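### 3.2 Garments with Elasticated Parts

Woven trousers with a plain waistband and open hems fold along predictable lines. The legs are laid one over the other, the crotch point is turned in, and the length is halved twice. Garments with elastic at the waist or cuff depart from this pattern. The elastic draws the cloth into pleats when it is relaxed, so the gathered part is both narrower and thicker than the cloth beside it. A fold placed through or next to such a part does not lie flat, and the finished stack takes on a wedge profile.

The Mokance set contains 425 garments, of which 40 are denim with at least one gathered band. All were folded on a white tabletop to one of three target outlines: long strip, half, or compact rectangle. The compact rectangle is the outline used in most household drawers and is the only one discussed in this section. Stack height was taken at the four corners and at the center with a dial gauge under a light pressure plate. The difference between the highest and lowest reading is reported as the height spread.

Denim was treated separately from the lighter fabrics in the set. It holds a crease well along a single layer but resists the second and third fold, and its stitched seams act as stiff ribs inside the stack. Where a seam crosses a fold line at an angle, the corner above it tends to lift. Where a gathered cuff is left at the outer edge, the pleats push beyond the intended outline and the edge can no longer be used as a straight reference for stacking.

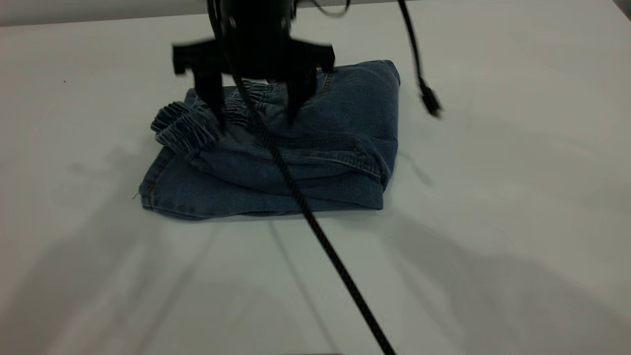 **Figure 4. Denim, compact rectangle**

The jeans in Figure 4 show both effects. The gathered cuff projects past the left side of the stack, while the long hemmed fold at the front remains close to horizontal. The upper right corner stands a little higher than the others. A curved, double-stitched seam runs through the middle right of the bundle. A second gathered area, likely the waistband, lies just inside the cuff, so that two elasticated parts are placed side by side in the same half of the stack. We refer to this layout as adjacent gathering.

Adjacent gathering was compared with opposed gathering, in which the waistband and cuffs are brought to opposite ends before the last fold. The height spread was 13 mm for the adjacent layout and lower for the opposed layout in every denim garment tested. The opposed layout has a cost in outline. With elastic at both ends, neither short side is straight, and the stacks require more shelf length. For drawer storage, where height is usually the limit, the opposed layout is preferred. For open shelves the choice depends on the order in which garments are removed.

Two fold sequences were also tested. The Ostrowski sequence turns the cuffs in before the legs are halved, which hides the pleats inside the bundle and restores a clean left edge. The Drastik sequence leaves the cuffs free and flattens them by hand at the end. Flattening had little lasting effect on denim, as the elastic drew the cloth back when the hand was lifted. Turning the cuffs in gave a more regular outline but added two layers at the point where the stack was already thickest.

Of the 425 garments, 315 met the outline tolerance on the first attempt. Denim with gathered bands accounted for a larger share of the failures than its share of the set. Most of these failures were in outline and were traced to a projecting cuff. Lifted corners were the next most frequent cause. Loose threads and faded or creased areas were recorded as surface notes and were not scored. The scoring sheet follows the Gekerell layout, with one row per garment and separate columns for edge, corner and height.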